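Vekcombe Clothes Swap - your questions

Updated 9/5/24

What is it?
Bring clothes you don't wear, go home with ones you will. No money changes hands on the rails. Entry is 4 pounds, kids free.

Where do I drop off?
Tarnden Hall, side door, morning of the swap only. Please dont leave bags outside overnight, the foxes get in.

What can I bring?
Clean adult and childrens clothes, coats, scarves, belts. Shoes if there's wear left in them. No underwear, no school uniform (separate swap, November).

How do tokens work?
One item in, one token out. Coats get two. Tokens carry over, so keep them safe. Lost tokens can't be replaced, sorry, we tried it and it was chaos.

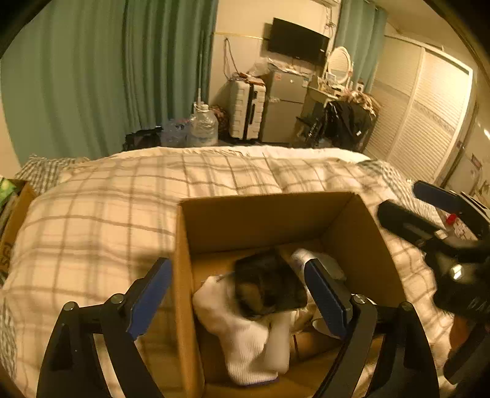
Do I need to sort things first?
Helps us loads if you do. Tops together, trousers together, anything small in a bag of its own. Do it at home where there's room to spread out. An open cardboard box on the bed, quilt and all, is plenty for one person's sort out. Bin bags split on the steps so boxes are better, nothing too heavy to carry.

Is there a limit?
63 items each. Yes, really. We had over 1,000 last time and ran out of hangers.

What happens to leftovers?
Steyn Road charity shop takes the good stuff, the rest goes for rags.

Can I try things on?
Two cubicles at the back, bit of a queue by mid morning. Mirror in the corridoor too.

Parking?
Hiltano car park, 300 yards up the hill. Not outside the hall please.

Who do I ask?
Bok-nam Lim, on the front desk all day.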